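Notes on sampling loss in box cores

A follow-up to my November post on sediment recovery. Two readers wrote in to ask why the nodule weights in our logs never match the weights in the published tables. The short answer is washing. The longer answer takes up the rest of this post.

A box core comes up with the top water still sitting on the sediment. At the Brekbridge site we siphon that water off through a fine sieve before anyone touches the surface. The nodules are then lifted out by hand, rinsed in seawater, blotted, and weighed on a motion-compensated balance. That figure goes in the log as wet weight. The published tables use dry weight, taken ashore after oven drying, and some of them also strip out the clay that sits in the pores. Those are three different numbers for the same rock, and people quote them as if they were one.

Hubert Malinowski reworked the whole Brekbridge set last winter. There were 143 usable cores. He threw out two where the spade had not closed and the sides had slumped, and he kept a separate column for cores with a disturbed surface. I disagreed with him on the disturbed ones and still do. If the surface has tilted, small nodules roll to the low side and get buried, and you find them only if you sieve the full box. On some legs we did that. On others we stopped at the top ten centimeters to save deck time.

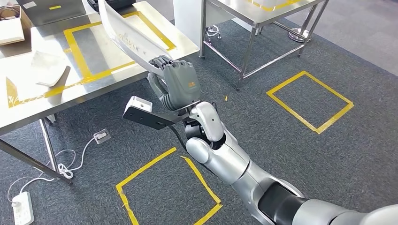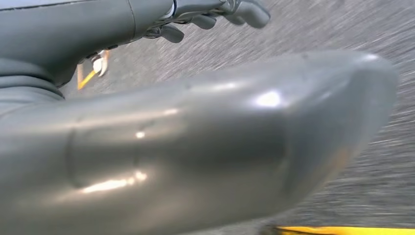
Then there is breakage. Nodules from the Mondstead slope are brittle, more so than the smooth ones from the plain to the west. They shed a black grit when handled, and that grit goes down the drain unless the rinse water is sieved as well. Dariusz Laskowska set up a second sieve under the rinse tray for core 68 onward. Before that, the fines were lost. I have not tried to correct the earlier cores. Any factor I applied would be a guess with decimals on it.

Moisture is the larger problem. A nodule starts losing water as soon as it is blotted, and the rate depends on the air in the lab. We had one leg where the air conditioning failed -- the wet weights from that leg are low and the spread is wide. The Gunard sheets have a box for time of weighing, and on that leg it is mostly blank. I would not use those cores for abundance at all. They are fine for chemistry, provided the assay is reported on a dry basis.

If you want to compare your own numbers with ours, check these before anything else: wet or dry, full box or top layer, fines kept or lost. The Ziółkowski spreadsheet has columns for the first two. The third you have to work out from the core number.

One correction to the earlier post. I gave the water depth at the southern station as 1812 meters. That was the wire out, with no allowance for wire angle. The true depth is less, and I will replace the figure when I have the echo sounder file in front of me.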